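Cordless Tool Batteries: Storage, Charging and Contact Care

Most cordless packs sold for home workshops are lithium-ion. They lose capacity with age whatever the owner does, but heat, deep discharge and storage at full charge speed up the loss. The notes below apply to slide-on packs for drills, drivers, sanders and small saws. Where the tool manual gives a different figure, use the manual.

Storage charge

A pack that will sit for more than a month should be stored partly charged. Aim for 50 percent, or two bars on a four-bar gauge. A pack stored at 100 percent ages faster, especially in a warm room. A pack stored empty may drop below the cutoff voltage, after which many chargers will refuse it.

Check stored packs every three months. If the gauge shows one bar, charge for 15 minutes and check again.

Take the pack off the tool before putting it away. Some tools draw a small current through the trigger electronics even when idle. Asmaa Younis, who looks after the loan drills at our tool library, lost two packs this way over one winter — both had been left clipped to impact drivers in a closed cabinet.

Temperature

Do not charge a pack below freezing. The charger may start, but charging a cold cell can plate lithium onto the anode, and the damage is permanent. Bring the pack indoors and wait until the case no longer feels cold. Two hours is usually enough for a small pack.

After heavy use, let the pack cool before charging. Chargers with a temperature sensor hold off by themselves and show a blinking light. Cheaper chargers may not.

An unheated garage is acceptable storage in October. From the first hard frost, move packs and chargers to a closet or utility room. Avoid shelves above a radiator or furnace.

Cleaning the contacts

Dirty contacts cause heat at the terminals, short run time and tools that cut out under load. Clean them twice a year, or more often if the tool is used for drywall or masonry.

1. Remove the pack from the tool and unplug the charger from the wall.

2. Blow dust out of the slots with a hand bulb. Compressed air from a shop compressor can carry oil and water.

3. Dampen a cotton swab with isopropyl alcohol and wipe each blade on the tool side. Change swabs when the tip turns gray.

4. Wipe the pack terminals one at a time with a fresh swab. Keep metal picks, wire brushes and steel wool away from the pack, as they can bridge two terminals.

5. Wait ten minutes for the alcohol to evaporate before refitting.

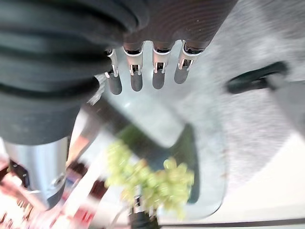

Labeling and rotation

Write the month and year of purchase on each pack with a paint marker, on the side away from the vents. Number the packs and use them in order. Without numbering, the pack nearest the door gets most of the work and wears out first.

Packs of the same voltage from different makers should be kept on separate shelves. A Lisar pack will slide partway onto an Akach drill and jam there, and forcing it cracks the rail.

When to retire a pack

Retire a pack if the case is swollen, cracked or leaking, if it has been under water, or if it gets hot while resting. Do not open it. Set it outdoors on bare concrete, away from anything that burns, and call the local recycling center for drop-off instructions.

Short run time alone is no hazard. A pack down to half its original run time can still serve a work light or a small blower.

Tape over the terminals of any pack on its way to recycling. Plain electrical tape is fine.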